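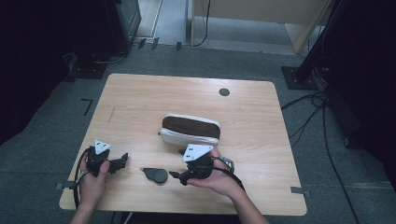

Can a faint dark scratch on a light wooden tabletop be treated without refinishing the whole top?

A scratch that has not gone through the finish can normally be treated where it is, by cleaning the area first and then polishing lightly along the grain. Refinishing is considered only when the mark catches a fingernail along its length or when bare wood is exposed.

Fluvmont Furniture and Interiors Desk
Ticket 123
Category: Tables and work surfaces
Item: Wement table, light wood, rounded corners, cable grommet at back right
Priority: Normal
Status: Closed, with follow-up note

Request as received

There is a dark mark on the left part of the tabletop. It is faint but can be seen from a seated position. Wiping with a damp cloth has made no difference. We would also like to know whether the gray tape along the near edge will harm the finish. The table is used daily and we would prefer that it not leave the room.

Desk reply, 9:40 a.m.

Thank you for your request. Please do not use scouring powder, alcohol or furniture wax on the mark before it has been inspected. Wax in particular will prevent an even repair. The table may remain in use. Pouches, pencil cases and other small articles may stay on it, provided that they are lifted when moved and are not slid across the surface.

Please confirm whether the mark can be felt with a fingernail, and whether the tape is to remain.

Requester reply, 11:15 a.m.

The nail passes over the mark without catching, except at one end, where there is a very slight edge. The tape keeps the table in position and we would like to keep it if possible. The carpet allows the table to drift otherwise. The zippered pouch is kept on this table and has a small pull. Could this be the cause?

Desk reply, 1:30 p.m.

A zipper pull can leave a mark of this kind if the bag is dragged with weight in it, but the cause cannot be established from the mark alone. It does not affect the treatment.

On the tape: short-term use on a sound finish is acceptable. Tape left for months may lift the finish when it is pulled off, or leave adhesive behind. If it is to remain, we ask that it be replaced at each quarterly check and that the edge be wiped down before new strips are applied. Remove it slowly, folding it back flat against itself -- never straight up.

A site visit has been booked.

Work log, site visit

Step 1. Left side of the top cleared and dusted. Area around the mark washed with Flasturine surface cleaner, diluted as the label directs, and dried with a lint-free cloth. Part of the dark color came away on the cloth. The line itself remained.

Step 2. Test pass with a 1,000-grit pad on the underside of the top to check how the finish responds. No clouding.

Step 3. Light passes with the 1,000-grit pad on the slightly raised end only, along the grain. The edge can no longer be felt.

Step 4. Full length of the mark polished with a 3,000-grit pad and wiped clean. Sheen compared with the surrounding surface under the room lights and judged acceptable.

Step 5. Grommet checked while on site. It sits level with the top and does not turn. No action taken.

Result: mark reduced but still visible as a faint dark line. A Joly touch-up pen was considered. The nearest available shade is warmer than this top and would have been more noticeable than the line, so it was not applied.

Requester reply, 4:05 p.m.

The result is acceptable to us. Please advise when the table may be used again in that area.

Desk reply, 4:20 p.m.

Light use may resume at once. Please keep hot cups and adhesive labels off the left side until Saturday. A felt mat may be requested from this desk under the same ticket number, in gray or brown.

Closing note

The mark is recorded as cosmetic. No replacement of the top is recommended. Should the line darken or the raised end return, reopen this ticket and do not submit a new one -- the earlier treatment must be visible to whoever attends. Tape on the near edge to be renewed at the January check.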